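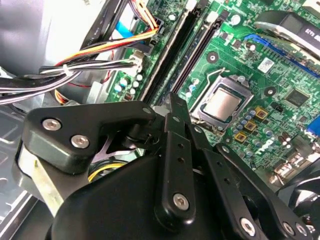
How a Robot's Hand Is Looked After

At the Drollero workshop there is a robot that works on old desktop computers. The computer lies on its side on a bench with the cover off. The robot reaches down into the case with a hand called a gripper.

The big black parts in the lower half of the picture belong to the gripper. The green board behind them is the computer's motherboard, the board that all the main parts plug into. The shiny metal square in the middle is on top of the processor, the part that does the computer's calculating. The metal plate that holds it down has been lifted.

A robot hand needs looking after just like a bicycle does. Screws can work loose, joints collect dust, and wires rub against things. Ásdís Overgaard looks after this one.

What the gripper is made of

The flat black pieces are called links. They are stiff and do not bend. They move where they join each other, at small pivots, a bit like your finger moves at the knuckle.

Silver screws hold the links together. Each screw has a six-sided hole in its head. A tool called a hex key fits into the hole. You may have one at home in a drawer, left over from building a bookcase.

Starting the day

The robot is switched off when Ásdís comes in, and she leaves it off while she checks it. A robot arm is strong. It does not know the difference between a computer part and a thumb. The switch has a lock on it, and she keeps the key in her pocket until her hands are clear.

First she looks. She shines a flashlight along the links and hunts for scratches, bent edges, and bits of plastic stuck in the joints. Then she wipes everything with a dry cloth. For the dust in the pivots she uses a soft brush.

Next come the screws. She puts the hex key in each one and turns it gently. A tight screw does not move. If one does, she takes it out, puts a tiny drop of thread glue on it, and screws it back in. The glue stops it from shaking loose again. She does not just turn it as hard as she can, which could squeeze the links together and make the joint stiff.

Last, she follows the wires with her finger. They have to be loose enough to let the hand turn but not so loose that they snag on something.

Teaching it where things are

After the check, the robot is switched on and has to find its starting place. Engineers call this homing. The arm moves slowly to one spot, and the gripper opens all the way and closes all the way. Now the robot's computer knows where the hand is and how wide it can open.

Then Ásdís gives it a metal test block to pick up. If the gripper closes in the right place, it is ready. If it closes a little to one side, she changes the numbers in the robot's program and tries again. A hair's width matters. The metal legs and pads on a computer board are tiny, and some processors sit on rows of contacts that bend at the slightest push.

The robot also has a small camera near its hand. Its lens gets wiped with the kind of cloth people use for glasses. A smudge on the lens can look like a mark on the board.

The bigger service

The robot keeps count of how many times its gripper has closed. At 1,000 it puts a message on the screen and the hand comes off for a proper service. It takes Ásdís 2 hours.

She lays the parts on a tray in the order they came off. The pivots get cleaned and a very thin film of grease. Too much grease is a nuisance, as it catches dust and can drip onto a circuit board.

In March the hand came in early, with the counter at only 787. One finger was closing more slowly than the other. She found a thread of cloth wound around a pivot, probably from the cleaning rag. It came out with tweezers. The workshop now uses a different kind of cloth that does not shed.

Words to know

Gripper: the part of a robot that holds things.
Link: a stiff piece that connects one joint to another.
Pivot: the point that a link turns on.
Homing: moving to a known starting place after being switched on.
Motherboard: the main circuit board in a computer.
Hex key: a six-sided tool for turning screws.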